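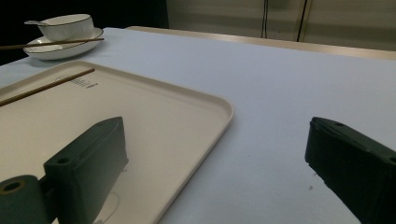
The place setting at Vernmont College, with one chopstick on the tray and the other up by the bowl.

Laying the table, over and over: an afternoon with the Vernmont robotics club

I had been meaning to visit the robotics club at Vernmont College ever since a reader wrote in to tell me that the students there had given up on wheels and were learning to lay a table. I've sat through a good many robot competitions over the years (mostly small cars bumping into each other in sports halls, which I do enjoy) and this sounded like something different, so I caught the bus up to Plellside and found the right corridor on my third attempt.

Viola Caruso runs the club, and she had the kettle on before I'd got my coat off. She teaches electronics in the mornings and took over the club when it had 2 members and a box of motors that didn't match. It now has 13, and they are working towards the Dreltico Cup, a student contest in which every team gets the same household job and has to teach a pair of robot arms to do it.

"This year it's a place setting," she told me. "A bowl, a spoon, chopsticks and a tray. When the students read the rules they laughed, they thought we'd be finished by the end of the week. I kept quiet. I thought, well, you'll find out when you get to the chopsticks!"

The arms themselves come rather late in the story. Most of the club's time goes on showing the job by hand, with a gripper in each fist, while cameras record what the grippers do. Each one has a pair of stubby fingers that open and close, and you do with those fingers what you'd like the robot to do later on. The recordings are then used to train the program that moves the arms. Viola calls each recording "a go", as in "have another go", and the Dreltico rules ask for at least 60 good ones before a team can enter.

I asked what makes a good one.

"Calm," she said straight away. "You want somebody who moves as if they've got all afternoon. If you rush, or you drop something and snatch it back, that's all in the recording, and the program will learn the snatching quite happily. We had a lad last term who was terribly quick, he could do the whole thing in no time at all, and we couldn't use any of it. He was very good about it. He does our cables now, and he has a go on the grippers when he's feeling sleepy."

She let me try, which was kind of her and probably held everybody up. I can report that picking up a spoon with two blunt blocks is a bit like doing up your buttons in oven gloves. You stop thinking about your fingers after a while and start thinking about your elbows, and then your shoulders begin to ache. The bowl I managed. The chopsticks I did not, and one of the first-years very gently moved them back to where they had started.

"Everyone's the same with those," Viola said. "They're thin and they roll, and they lie so flat that there's hardly anything to get hold of. The students have tried coming in from the side, they've tried coming in steeply from above, they've had long arguments about it over their sandwiches. What seems to suit most of them is to go for a place where the chopstick is resting across something, a rim or an edge, so there's a little gap underneath. But you can't count on that gap being there on the day, so we record plenty with them lying flat as well."

The tray has become something of a club favourite. It has rounded corners and a raised rim, with a rabbit drawn in one corner and a tiny speech bubble beside it, and I noticed that everyone refers to that end as "the rabbit end". Viola says it started as a joke and is now written in the club notebook as a proper direction. "Somebody will call out, further from the rabbit, and they all know what's meant. I'd be lost with left and right by now, with people standing on both sides of the table."

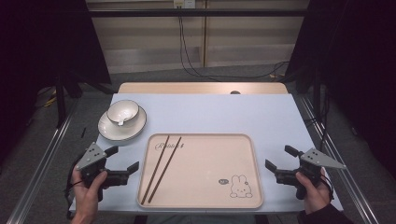
What the students get out of it

I wondered whether the younger ones found it dull, all this repeating, and Viola took a while to answer.

"Some do, for the first couple of weeks. They join a robotics club and they want to see a robot moving, and I hand them a spoon! But then we train the first version, and they watch the arms do something in exactly the way one of them does it. There's a girl in our second year who always pauses above the bowl before she goes in. The arms paused above the bowl. She was mortified and thrilled, I think, both at once. After that they're very careful about their own habits, and they watch each other closely, and they get much better at saying what they saw."

She is keen on the saying part. After each session the group sits down and goes through the recordings, and whoever held the grippers has to talk first. Bad goes are kept in a separate folder with a note of what went wrong, and new members are asked to read those notes before they touch anything.

The grippers are on loan from Seppälä, a small workshop in town, until the contest is over. The club has 8 sessions left before then. When I got up to go, two of the students had started on the chopsticks again, and Viola walked me down as far as the stairs, telling me about next year's job, which may involve folding tea towels.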